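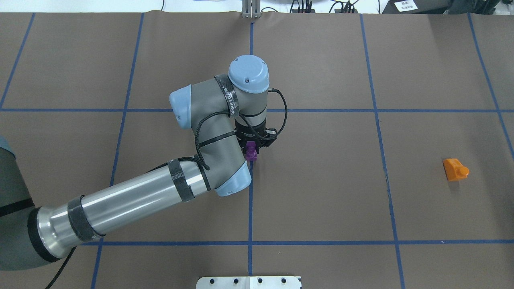 Figure 1. Sorting bench, Fludau site: brown covering with blue tape grid.

Dralleck parts sorting, Fludau site
Progress report to the Surdu fund, 7 February 2018

1. Work surface

The bench covering specified in the July plan is in use. It has a matt brown finish, chosen to keep glare down under the ceiling lights. Blue tape divides it into cells of similar size, with two lines running along the bench and five across it. Cell labels have been left off the bench itself and are held on the layout sheet.

The earlier layout used pencil lines on bare board. These wore away and had to be redrawn before each sorting run. Tape takes longer to lay but can be replaced one strip at a time. Laying the present grid took 2 hours, including squaring the first line against the front of the bench.

2. Sorting trials

Four trials were carried out in the reporting period, each with 30 mixed parts from the Randum store. Parts were placed one to a cell, checked against the store list and returned. In two of the trials a part was put back against the wrong line of the list. Both errors were found at the final check and corrected the same day. The list has been reordered to follow the cells from left to right.

Longer parts do not fit within a single cell. For now they are laid across two cells and entered under the left-hand one. A wider cell at one end of the bench would remove the need for this, at the cost of one column.

3. Spending

Spending is within the agreed amount. Covering and tape were bought together and the invoice is attached. No claim is made for the old board, which has gone back to the store.

4. Next period

- Decide on the wider cell and re-tape if agreed.
- Repeat the trials with the reordered list.
- Record tape wear at the crossings after each run.
- Send the revised layout sheet to Surdu with the next claim.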